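Chapter 5
Specifying and Budgeting for Room-Service Robots

After working through this chapter you should be able to write a task statement for a cleaning robot, separate purchase cost from cost of ownership, and set out a trial plan that a supplier can be held to.

5.1 The task comes before the machine

Buyers in the hotel trade usually begin with a brochure. The supplier quotes reach, payload and battery life, and the buyer compares these figures across three or four products. None of them says whether a bedroom will be ready for the next guest. A sound purchase begins with a written statement of one task, the room in which it will be done, and the condition in which the room must be left.

Consider litter collection. The task statement should name the types of item to be picked up, the floor covering, the container that receives them and the gaps between the furniture. A two-arm machine may hold or steady the bin with one gripper while the other collects. A single-arm machine must leave the bin where it stands and carry every item to it. The difference affects cycle time, and it also affects price, as a second arm brings its own motors, cabling, spare fingers and service charge.

Items differ in how hard they are to grip. A bottle has a firm body but may roll. A wrapper is light and offers little to hold. A paper bag lying flat on carpet may need several attempts. The statement should list each type separately, with its own pass mark. 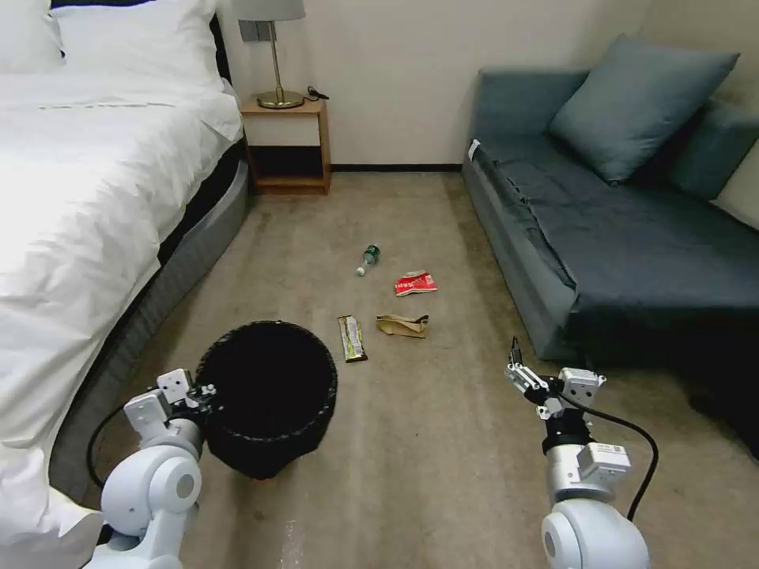
Bottle, wrappers and paper bag on bedroom carpet, with the bin beside the bed base. 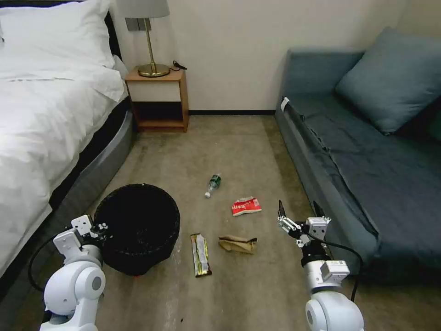

Readers of the previous edition have objected to this order of work. Rukitz wrote that small operators cannot draft a task statement until they have seen a machine working, and that a short paid hire should come first, with the statement drawn up from what the hire reveals. The objection has some force where no member of staff has used such equipment. The hire fee must then appear in the budget as a separate line, and it should not be set against the purchase price unless the supplier agrees to this in writing.

5.2 Purchase cost and cost of ownership

The Mamo hotel group, used as the worked case in this chapter, planned for 63 bedrooms on one site. Its first budget contained a single figure for the machines. The revised budget had 11 lines, among them delivery, floor survey, staff training, replacement gripper fingers, software licence, insurance and disposal. Two bids were received, from Ekström and Skotimico. The Ekström bid was lower on purchase and higher on yearly service, and the ranking of the two changed once costs were taken over 5 years.

Labour saved is the line most often overstated. A robot that clears the floor does not make the bed, and a member of staff must still enter the room. Only the minutes removed from that visit may be counted. Time spent moving the machine between rooms, charging it and freeing it when it stops must be taken off the saving.

5.3 Planning the trial

A trial should run for 12 weeks in rooms chosen by the buyer — the supplier's own showroom is no substitute. Record the following for each run:

Room number and start time
Items placed and items collected, by type
Number of times staff stepped in
Faults, with time lost

The terms of acceptance must be signed before the first run. Section 5.4 sets out a form of words for them.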